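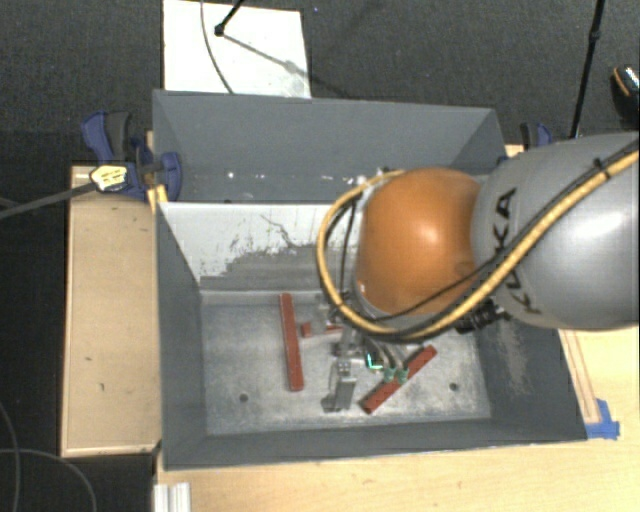

The arm in the bin, with the red pieces. July.

So I survived my second week on the picking bench, and my feet hurt less than they used to, which I suppose is the point! Graça Henriques asked me to write things down while they're fresh, but that's for the work notebook. This one is mine and I can moan in it.

The old job at Vetwood went like this. You stood at the bin, you reached in, you pulled out a red bar, you turned it the right way around and you put it in the tray. On my best shift I did 2420 of them and went home with a wrist like a balloon. Now the arm reaches in and I stand next to it and watch for trouble. Long bars, short blocks, all in together, and it has to work out which one to go for. I catch myself leaning toward the bin when it hesitates - twenty years of habit, my hand just wants to go.

First full shift it did 779 before lunch and I stepped in 189 times. I know because the screen keeps score and Pellegrini from the day crew read it out loud in the break room, thank you very much. Mostly it's the short ones. They end up close to something else and it can't get a decent hold, so I pause everything, open up, nudge the piece with the stick, close up, restart. It's not hard. It's just a strange kind of tired, all in the eyes.

What I miss is talking. There used to be four of us on that bench and we'd get through the whole of somebody's divorce in a morning. Two went over to the Keltex line and Jiltard packing took the other, so now it's me and the hum. I asked Graça if I could have the radio and she said she'd find out (she has been finding out since Easter about the fan, so we'll see).

They're offering the course, the one where you learn to change the program yourself. It's more money, not a lot. I said I'd think about it and then thought about it all the way home on the bus and missed my stop. I'm 51, I can barely work the TV. But I do know those bars better than anyone in that building, and it seems silly to keep poking them with a stick if I could be telling the arm where to go.

Need to ask if it's paid hours. Also buy wrist cream anyway, and eggs.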